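Setting up a shared campaign in Nestville

Before you start
Each player needs the game installed and an account with a name the others can stand to read for 65 turns. The host needs 12 free save slots, or the nerve to delete some old ones.

1. From the main menu choose Campaign, then Shared. If Shared is grey, you are still in the tutorial. Finish it. The goat can't be skipped.

2. Pick a starting map. Kerkuvness has harbours and bad weather. Apaza has good soil and neighbours who want it.

3. Set the treasury. The default is 4,000 crowns, enough for a granary and a wall, or for one very handsome fountain.

4. Send the invitation code. It lapses after 18 minutes, so wake your friends first.
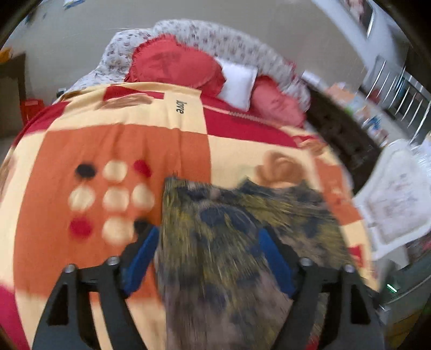
Milagros Ticona writes that the code also lapses if the host goes back to change the map, and that she found this out on a Sunday with everybody waiting. She is right. Settle the map before step 4.

5. When all names show green, press Begin. Anyone who joins later starts as a tenant farmer and will mention it often.

Caution: do not rename your capital during another player's turn. The game keeps both names and taxes you for each.

Playing in turns
6. Open Rules and choose Timed or Patient. Patient lets a player think for as long as they like. Choose it only among people you are fond of.

7. Switch on Turn Alerts. The game rings a church bell when you are up, at any hour, unless Quiet Nights is also ticked.
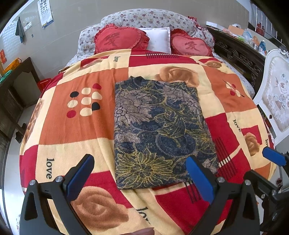
8. To leave for good, hand your towns to an ally under Diplomacy, Bequeath. Towns left without a ruler pass to the bandits of Nelden, who run them rather well.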